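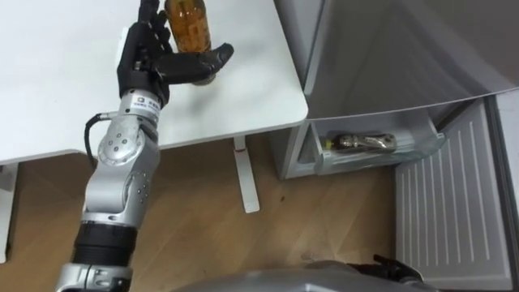

Amber bottle, held upright over the desk.

Vista Foot Health Project: progress report to the Seidel Fund
Prepared by Loretta Obi, project lead, Nikholm Clinic

We are in good shape, and I am happy to be writing this one! Since the last report the heel pain program has moved from a single weekly session to a full clinic, and the stretching classes are filling up faster than we can put out chairs. The money you released in the spring paid for 200 pairs of gel heel cups and 15 slant boards, and nearly all of them are out with patients.

Most people we see have plantar fasciitis, with that sharp first-step pain in the morning. They get a foot exam, a calf and arch stretching plan, and a look at their shoes. We have now mailed 2,538 home exercise booklets across the district. Families keep calling to ask for more, so a reprint is on order.
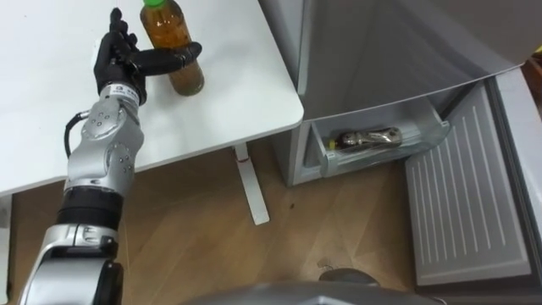
Staff and training

Nele Stöcker joined us as our second physical therapist and has been a huge help. She rewrote the calf raise handout so that it starts with both feet on the floor and moves to one foot on a step only when the patient is ready (the old version jumped ahead too soon for a lot of people). She has also trained three front desk staff to ask the right questions on the phone – numbness, swelling, a recent fall – so urgent cases get a same-day visit.
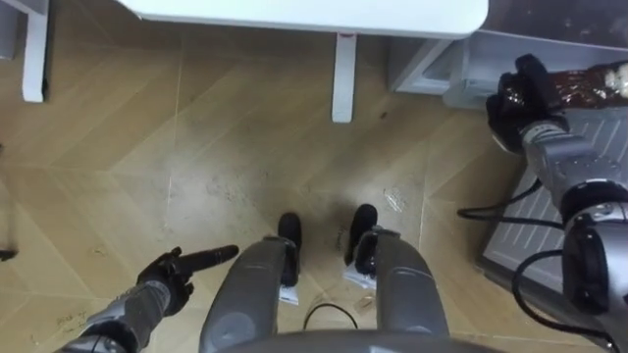 Page last updated: Sun 16 August

Fira, our booking system, gave us trouble in the first weeks. Reminders went out twice to some patients and never to others. That is fixed, and missed visits have dropped since then. We still owe you the follow-up pain scores, which are being entered by hand from paper forms.

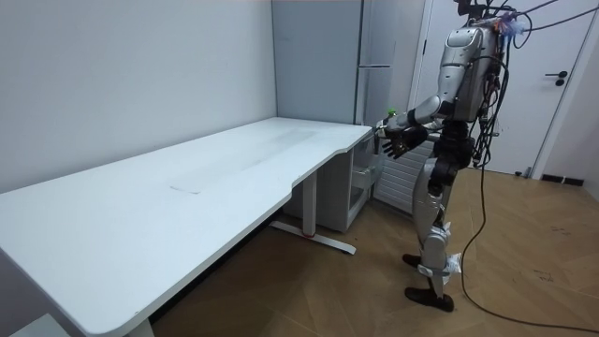
Night splints are the next piece. Patients who try them either love them or give up within days, and fit seems to make most of the difference. Nele wants to do fittings at a long white desk like the one running toward the back wall, with the splint sizes laid out in order. We would like to start in November and are asking to move what is left of the printing budget to cover it. A revised budget sheet will follow by email.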